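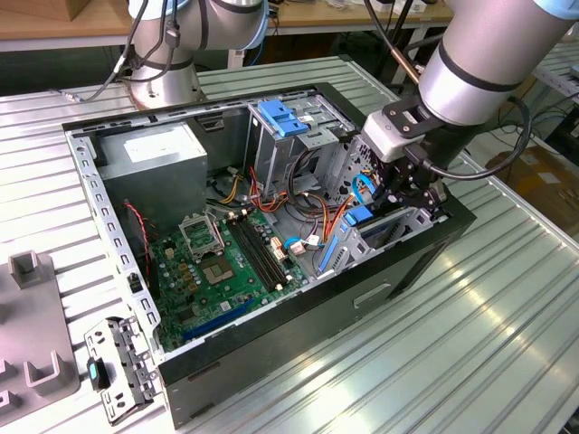
Spent most of today with my head in old desktops and my hands smell like coins. I love it. I know I said I'd start on the Nwosu shelves first, but the towers were sitting there and I cannot walk past a tower with its side off without wanting to poke around in it.

The one I got most attached to has that black plastic shell with the bare steel inside, the kind every office seemed to buy at the same time. Laid it on its side and had a good look. Power supply up in the corner with its white label, green board, and one long blue slot running along the lower part of the board that made me weirdly nostalgic (our family computer had one just like it, and I once spent a whole summer vacation trying to get a graphics card to sit right in it). The processor is gone and the lever on the socket was up, so all the little pins are exposed. I must have told three different people to keep their sleeves away from there. Two long black memory slots with white latches right next to it, and I do have sticks in the drawer that might fit, if I can ever find the drawer.

What I don't love is the wiring. Red, orange, yellow, black, the whole spaghetti dinner, straight across the middle from the power supply to the drive cage. Whoever put these together was not thinking of me! You want to get at the cage and there's cable in the way, you push it over and it comes right back. There's a blue plastic piece by the cage too, and I'm pretty sure it's a latch but I didn't want to force it and snap it. Ehsan says they always snap. Ehsan Ranjbar also says he can strip one of these in 18 minutes, and I would like to see that with my own eyes.

We had a long talk over lunch about what's worth keeping. He wants to send the boards off to Derkico and keep just the supplies and the cases. I want to keep at least one complete machine, working, with a drive in it -- partly for testing and partly (fine, mostly) because I'd like to have one. He pointed out that I have 7 of them at home already. That is not the same thing at all.

Also wrote up the tally, finally. 926 parts logged since February, and the Pustus people want it at 1,110 before they'll come with the truck. So that's a lot more screws in a lot more jars.

Came home, washed my hands twice, still coins. Made noodles. Need to remember the small screwdriver tomorrow, the one with the yellow handle, and ask Ehsan about the memory drawer before he reorganizes it again.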